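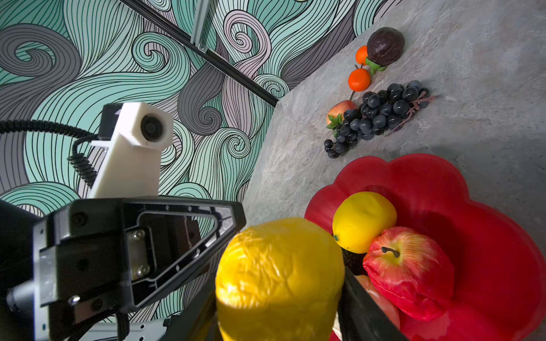
My grand theory was that you could teach the arms the way my grandmother taught me to pack a lunch: do it in front of them, badly and often, and let them sort out which parts mattered. Shanti Yadav hated it. She'd spent all of September at Flirberg proving that clean demos beat messy ones, and she had 218 of them, gorgeous, every grasp dead center.

So we made a bet. Her 218 clean ones against 300 of mine, same fruit, same red bowl, 50 trials each, and the loser drives the other one to Clurkow and pays for dinner.
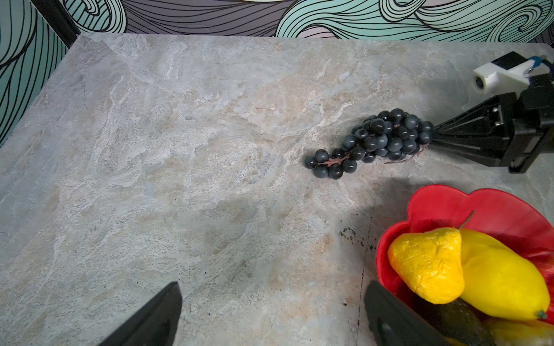

I should explain my 300. I fumbled in them on purpose! I'd come at the grapes from a silly angle, back off, come in again. I'd nudge a lemon and have to go find it. Shanti walked past once, watched me chase a tangerine, and said, "You're teaching it to be you."

"Yes," I said. "That's the method."

She won the first ten trials and hummed the whole time (she hums when she's winning, it's unbearable). Then one of the arms bumped the peach mid-reach and her policy just kept closing on the spot where the peach used to be. Close, lift, nothing, close again. I felt sort of sorry for it.

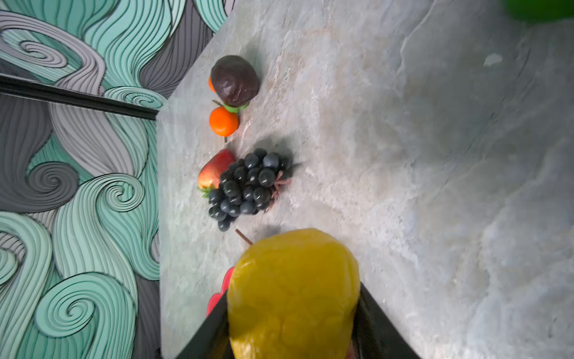
Mine missed plenty too, but it went back. It would stop over the marble, drift a little, and try again from the other side, and I knew that drift. It was my wrist. I've dropped keys with that wrist.

The final count was 41 to 36, me. Shanti checked the log twice and asked for my raw demos, all of them, even the tangerine one.

"For science?" I said.

"Get your coat," she said. "I'm driving."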